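## Grelholm pocket edition: the house history, second printing

2nd October

I bought this at the Grelholm gatehouse in July and have now read it twice. It is a short history of the family and its school, put together from the estate papers and sold alongside the larger hardback, which costs a good deal more. The pocket edition runs to 86 pages, with a folding pedigree at the back and 22 plates, all in black and white.

The first half deals with the family. It starts with the grant of the land, goes through the two lines that both claimed the title, and ends with the sale of the outlying farms. The writing is clear and the dates are given in the text, so you don't have to keep turning to the notes. The Krasniqi marriage, which brought in the eastern property and the second coat of arms, gets a chapter to itself. I had only seen it mentioned in passing before, and it explains why the shield over the chapel door is divided as it is.

The heraldry is the best part. Each version of the arms is drawn and blazoned in full, and the changes are put in order. Colours are marked by hatching, with a key inside the front cover. Seals are treated separately, which is sensible, as the seal kept the old crest for almost 40 years after the family had dropped it on everything else.
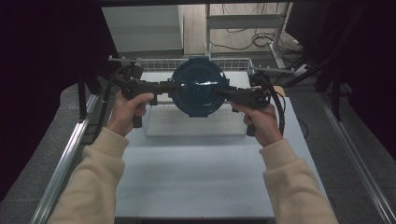

*A round navy lid, held from both sides.*

The school chapters are weaker. The founding statutes are printed in translation only, and two of the clauses are shortened without any mark to show it. I compared them with the older Zodska transcript, which has the original text, and the missing lines are the ones on who could be admitted free of charge. Anyone working on the school will need Zodska as well. The list of rectors is complete up to the move to Gono, then thins out, with several given by surname alone.

The pedigree is useful but badly folded. Mine has started to tear at the second crease, and the names along the bottom are too small to read without a glass. The binding is glued and will not lie flat. The paper is decent and takes pencil.

There is an index of people but none of places. Farms and parishes have to be found by reading through, and the map on the inside back cover leaves out half of them. The first printing had the same fault.

For a visitor, or for someone starting on the family, it is worth the money. If you already own the hardback, the only new material is the chapter on seals and four of the plates. The gatehouse sells it at the desk, and they will post a copy if you write to them.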